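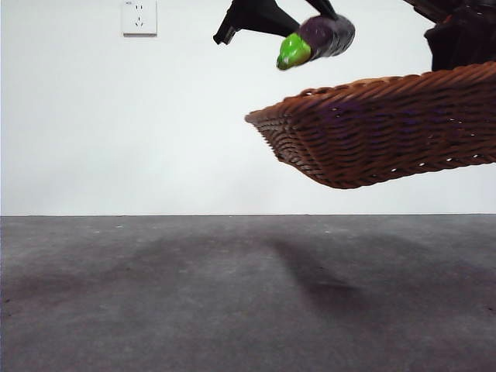 Picking cell walk-through, Sivby training bench
Filled in by Hala Semaan, Clamness packing floor

I used to pack produce boxes by hand on line 2, and now I look after the arms that do it, so if these notes wander a bit, that's why! Omar Obeidat reads them at the Brorville office and says he likes the wandering.

1. Stop button in reach from the operator's side
OK. I can hit it without leaning over the bench. Omar is taller than me, so please don't let him move it "just a little" again.

2. Arm joints and finger screws
OK, snug all the way down. I did these with the power locked out, key in my pocket.

3. Cables clear of the arm's travel
Needs a look. Fine at slow speed, but I'd like one more clip before we turn the Qaisi program up. Ticket is in.

4. Grip force on practice items
OK. We still teach on toy food (eggplant, corn and so on) and I'm glad of it, as a squashed real one gets into everything. New people giggle for the first hour and then they get very serious about it.

5. Bench and basket before a run
OK. Items set out with space to get a finger in, basket over to the right and nothing left in it from the last go. Keep your coffee on the shelf by the door, please. I mean you, night shift.

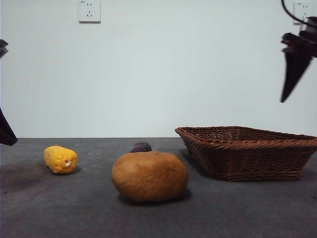 6. Hands-out rule
Mostly OK. This is the hard one for us old packers. You see something sitting crooked and your hand just goes! I caught myself at it in January. Call the stop, wait for the light, then reach.

7. Job rotation
Not OK. The plan said 2 hours watching the cell and then a swap, and we're running well over that at the end of the shift. My shoulders are so much better than they were on the line (really, I sleep now), but staring at an arm makes you tired in a different way, and tired people miss things. Could we get a third person trained?

8. Refresher training
19 people signed off, 6 still to go. I'll take them in pairs before the afternoon handover.

Open items: cable clip, rotation. I'll recheck both after the clip is on.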